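**Budget for a two-arm cell, what do we forget?**

Eyerusalem Abera
We plan a cell like the one we use now: two arms on one aluminum rail, tiled walls, toy blocks for the sorting task. Should I order spare gripper fingers at once?
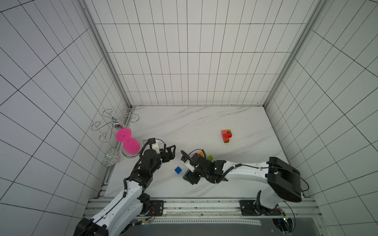
Anneli Kokkonen
Yes, two sets per arm. Keep 15 percent for cables and mounting plates — ours went over budget there. Ask Gistico for delivery time in writing. We waited 8 weeks.

Juniper Sorensen
Depends on the arms. Try Enix?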